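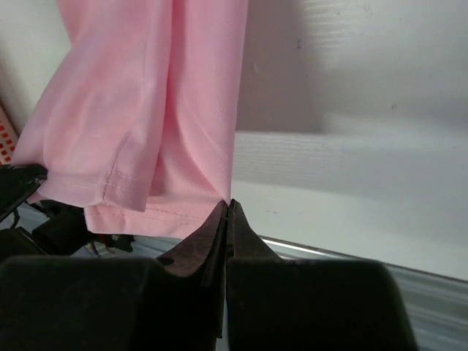
5 min read

About Hasteck

Hasteck writes working rules for companies which let robots handle cloth. We are a small office with one workshop, and most of our customers are laundries, clothing return centers and hotels. They come to us when they already have the machine, or when they have signed for it, and they ask the same thing: how should our people work next to it, and how do we know that it is working well?

We do not build robots and we do not sell them. We also take no payment from the ones who do. Our income comes from writing rules, from checking whether they are followed, and from training courses.

How we started

The company began inside Turcotte, a firm that repaired folding and ironing machines for large laundries. The repair people saw that a big part of their calls had no broken part behind them. A machine had been stopped in the wrong way, or cleaned with the wrong product, or a new worker had never been shown what the yellow lamp means. So they began to leave a paper with instructions after every visit. The customers asked for more of these papers, and after some years the papers became a separate business, under a separate name. Turcotte still has its workshop on the other side of our yard and we share the loading door with them.

The name Hasteck was chosen by vote and it has no meaning in any language that we know.

What we write

Our main product is the Zuston Rules, called after the street of our first office. The present edition has 94 rules for soft goods, that is, everything which bends, hangs and folds: shirts, towels, bed linen, work clothes, curtains. Metal boxes and bottles are well covered by other people and we leave them alone.

The rules are written in everyday words. Each rule must be one sentence, or two if it is really necessary, and a person who started work the same morning must be able to follow it. If a rule needs a drawing, we first try to write it better. Some rules from the present edition, so that you can see the style:

Rule 3. The person who starts the robot is the person who has looked at the table.

Rule 11. Hold a knit garment at the hem or at a double layer, never at a single layer in the middle of the panel.

Rule 12. Before lifting, check that the fingers hold the number of layers the task asks for.

Rule 19. When two arms hold the same garment, the second arm does not pull until the first arm has stopped.

Rule 27. Look at the finger tips at the start of every shift. A rough edge is written down, also when it has not yet damaged any cloth.

Rule 40. Cables near the fingers are tied so that a sleeve or a drawstring can not get behind them.

Rule 58. A garment which falls to the floor goes to the wash bin. It does not return to the table.

Rule 11 gave us the most discussion. A hem is thicker and its stitching takes the force, but it is also the place where front and back lie over each other, and a gripper can easily take both when only one is wanted. That is why Rule 12 was added directly behind it. Some customers would like to join the two rules into one. We have kept them apart, because in our visits we find that people follow the first and forget the second, and we want to be able to write down which one it was.

How a rule is made

A rule starts with a report. It can come from a customer, from one of our own visits, or from our workshop. One report is enough to open a discussion but it is not enough to make a rule. We try the proposed sentence in at least 5 workplaces, of different sizes, and we ask the workers there to explain it back to us in their own words. If they explain something else than we meant, the sentence is wrong and we begin again.

After this the rule is open for comments for 10 weeks. Everybody may comment, also people who are not our customers, and all comments are answered in writing. New editions come out in August, when many of our customers have a quieter period and can plan the training.

Rules can also be removed. The first edition was longer than the present one. Several rules described buttons and menus of one certain control panel and became useless when the panel was changed, so now we write about the work and leave the buttons to the maker's manual.
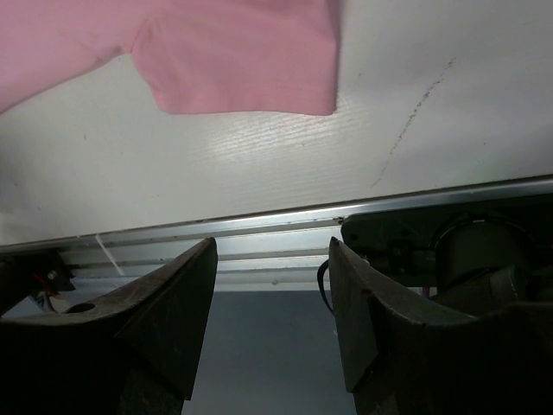

The condition of the table gets its own chapter, and it is the chapter that new customers skip most often. They spend a lot of time on the arm and on the software, and then the cloth is laid on a surface which has not been looked at since the installation. Our advice is simple. Wipe the surface and the metal edge at every change of shift. Pass a dry hand over every scratch, with the robot stopped, and if you can feel the scratch, it can catch a fine knit. Mark it on the table sheet with the date. Ties and screws under the edge belong to the same check, and the free end of a cable tie should be cut short. The sheet hangs at the table, not in the office.

Lay the garment down with the fingers open and away from the cloth. Wait until it lies still. Smooth it by hand only if the robot is in the stop position and you have the key with you.

Checks and the Drendus mark

A workplace that follows the rules can ask us for a check. Two of our inspectors come for one full shift, and we ask that it is a normal shift with the usual people. We look at the tables, the fingers, the stop buttons and the written sheets, and we speak with the workers without the manager in the room. The result is a report, which belongs to the customer. We do not publish it and we do not give it to the insurance company, except when the customer asks for this in writing.

Workplaces that pass can use the Drendus mark. At present 70 workplaces have it. The mark is given for one year, and it can be lost before the year is over if a serious accident was not reported to us. We are sometimes asked if a company can receive the mark for a robot before it is installed. It can not. The mark is for the place and the way people work in it.

Training

We teach the rules in our workshop and at the customer. The basic course takes one day and begins at 8 in the morning. In the first half nobody touches a robot. The group folds, hangs and turns garments by hand and writes down what their fingers are doing, and then they compare it with the rules. In the second half they work at the tables in pairs, one person at the controls and one at the stop button, and they change places after every garment.

There is also a shorter course for managers. It covers how to read the table sheet, how to receive a report without blaming the worker, and how much time to plan for the daily checks. For a site with one or two tables this is around 10 minutes per shift.

The courses are held in English and the printed rules can be ordered in other languages. Please ask before you translate them yourself. We are glad to help, and we would like to compare the sentences with ours before they go on the wall.

Working with us

You can order the printed edition, ask for a check or book a course with the contact form. Please write which goods you handle, how many tables you have and in how many shifts you work. If you want to report something that went wrong, use the same form and choose "Report". You do not have to give your name or the name of your company.

Visitors are welcome in the workshop if they tell us before they come. Wear closed shoes, tie long hair back, and leave scarves and lanyards at the entrance.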